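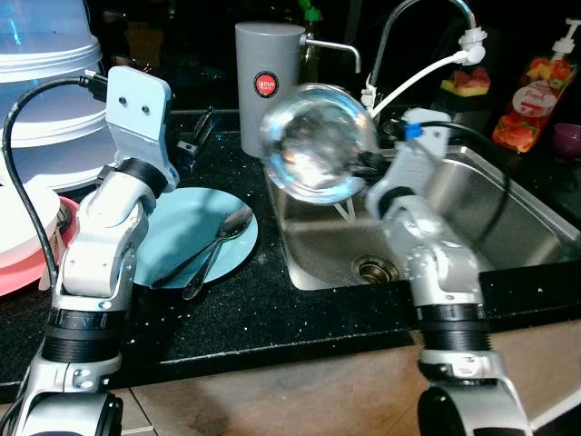 solderpuddle
Posted Friday
Arms are finally up at the Nistuvmont shop, after 13 evenings and one fuse. Still running the Mok controller, and the gripper fingers are printed. I've been practicing at the sink because that's where I want them to earn their keep. The right one will pinch a metal dish by the rim, but anything flat on the counter, like the spoon on that blue plate, makes me want to lie down. Cable routing advice welcome. Insults too, I know how this board works.

Clorkport_Dave
That black cable looping out to the left of the left arm is going to hook a bowl. Run it down the back of the housing.

solderpuddle
Tried that. It got pinched at the wrist, $127 of cable.

gantrygoblin
Leave the loop, it needs the slack. I'm on 164 hours with mine like that.

Clorkport_Dave
And how many bowls?

gantrygoblin
4. Ugly ones.

tinmitten
Blue tape on the bracket, I see. Structural?

solderpuddle
Load-bearing, emotionally. For the spoon, has anyone used the Sarkar fingertips?

gantrygoblin
Yes. Fine on handles, useless on anything thinner. File the tips down first.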